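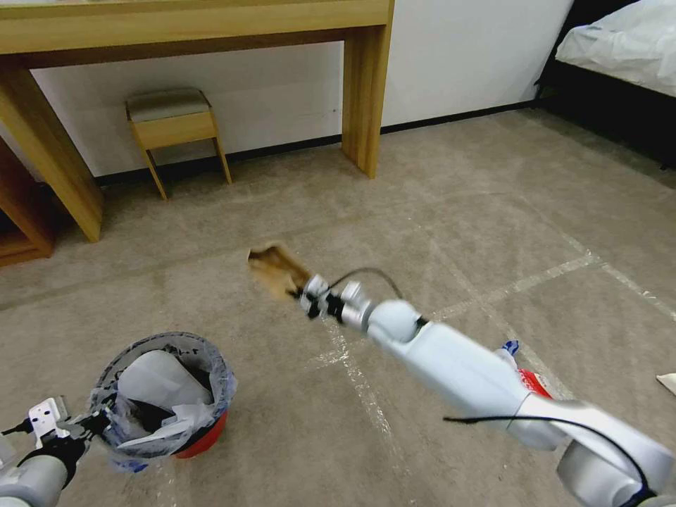

Notes on the Beltwood benefit walk

We held the walk for Grímur Arnardóttir in June, and a few people have since written to ask how the course and the money were set up. I handled the course, the lap counting and the spreadsheet. Wafula Makori handled everything that involved talking to people, so for that part you will have to ask him.

Background, for those who don't live in Beltwood: Grímur had a spinal operation in the spring. His insurance covers the surgery and part of the rehab. It does not cover the ramp at his front door, the changes to his bathroom, or the drive to the rehab clinic, which he makes twice a week with somebody else at the wheel. The walk was meant to pay for the ramp first and then for as much of the rest as possible.

The course

The loop starts at the Bach Street gate, follows the paved path along the creek, crosses the footbridge and comes back past the tennis courts. I measured it with a borrowed measuring wheel, walking the inside line, in both directions. The first pass gave 633 meters and the second gave 637. I used 635. The phone app I tried beforehand gave a different answer every time and I stopped using it.

At 635 meters, eight laps come to 5,080 meters. That is 80 meters over a 5K, and I left it that way. Moving the start line to fix it would have put the finish on the footbridge, which is narrow, and Grímur wanted to watch from his wheelchair on level ground near the gate. Two people asked if their times were official. They were not. There was no clock.

Width was the real limit. The path is wide enough for three people side by side except at the bridge, where it is two. With 200 walkers leaving at once, the bridge would have backed up on the first lap. We started in four groups of 50, two minutes apart, slow walkers and strollers last. The line at the bridge on the first lap was short and after that there was none.

Lap counting

I looked at chip timing and it cost more than the ramp lumber. We used rubber bands. Each walker picked one up from a bucket at the gate at the end of each lap and wore it on the wrist, and at the finish we wrote down the number. Pledges per lap depend on the count, so I also had a second person with a clicker at the bridge as a check on the total. The two totals were within 2 percent of each other. I billed pledges on the rubber bands.

Things I would change: buy wider bands. The thin ones roll up and small children can't get them off again. Put the bucket on a stand at waist height, and have two buckets, one on each side of the path. With one bucket, everybody drifts left.
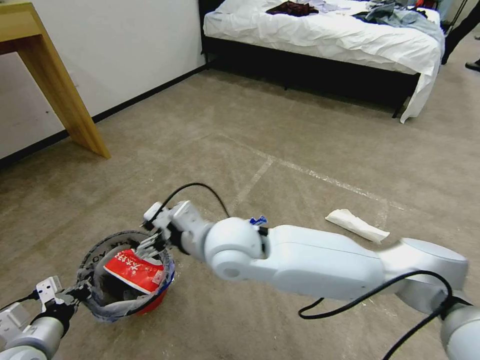

Pledges came in two forms, flat and per lap. We took sign-ups through Guvitz, which is fine for flat amounts and poor for anything that has to be multiplied later. It holds a card number but will not charge an amount that was not known at sign-up. So the per-lap sponsors had to be sent a link afterward with the final figure in it. I made the figures in a spreadsheet, one row per sponsor, with the walker's number, the rate, the laps and the cap if there was one. Ask for a cap. One uncle pledged five dollars a lap to a niece who runs cross country.

By the end of the month all but 60 of the per-lap sponsors had paid. I sent one reminder, at 7 in the evening, and most of those paid that night. I did not send another.

The account

Open a separate bank account before you take the first dollar. Ours needed two signatures, Wafula's and mine, and Grímur's sister got a copy of every statement. None of the money passed through anyone's personal account. Bills for the ramp were paid straight from it to the lumber yard and the carpenter. For the clinic trips we pay back gas on receipts, with the date and the driver's name on the back.

Check the benefits question too. If the person you are raising money for gets help that depends on income or savings, a lump sum in their own name may count against them. We asked before we started and set it up on the advice we were given. Your state may differ, so I won't go into what that advice was.

Food and water

Skalletti sent rolls, already cut, and two coffee urns. The urns need separate circuits. The outlet box by the courts has one circuit, and it tripped at 8:40. The second urn ran from the restroom building on a long cord with a mat over it.

Water was at the gate only. A second table at the far side of the creek is worth having if it is warm.

The ramp is in. It has a one in twelve slope and a landing at the turn. I have the spreadsheet with the names taken out, and will send it to anyone who wants it.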